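SPEAKER NOTES - Zirkthorpe robotics club, Friday slot, 20 mins incl. questions

(slow down at the start, mic is at the left)

SLIDE 1 title
Hello, who we are. After-school club, 11 members, two benches in the old Cledley building. Thank Brestetti for the arm. Don't read the logo slide out.

SLIDE 2 why cloth
Everyone does blocks. We did blocks last year, got bored. Cloth is horrid. Never the same shape twice, no proper corners once it's crumpled. Ask room: who folds their own washing? Wait for hands.

SLIDE 3 how we teach it
One student drives, arm copies, we record it. Then swap drivers, becuase everyone folds differently. 1,027 folds recorded by the end of August. Target was 3,000, say so, don't hide it. Chuck out the bad ones - argument about what counts as bad, keep this short!!

SLIDE 4 what went wrong
- gripper shut too early, picked up air
- cables. always cables
- two layers when we wanted one
- changed the table height, had to redo nearly 20 folds
- Cabanatuan team (the school we swap notes with) had the same trouble with layers, their fix was coming in at a lower angle. We nicked it. Credit them.

SLIDE 5 the grab
Leave this one up while talking. Point at the corner, then the diagonal fold.
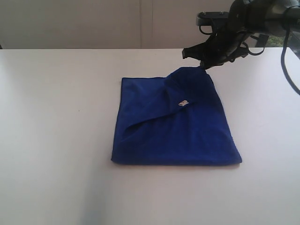

Gripper on the top right corner, blue cloth.

Say: pinch is the hard bit. Too deep and you get the layer underneath as well, too shallow and it slips. Look at the wrinkles running down from the fingertips, we use those to talk about where the pull goes. Year 9s got this quicker than the rest of us.

SLIDE 6 next
Towels. Then maybe a t-shirt, no promisses. Need a second set of fingertips, softer ones.

Questions. If asked about cost, send them to the sign-up desk. If short of time skip slide 4 apart from Cabanatuan.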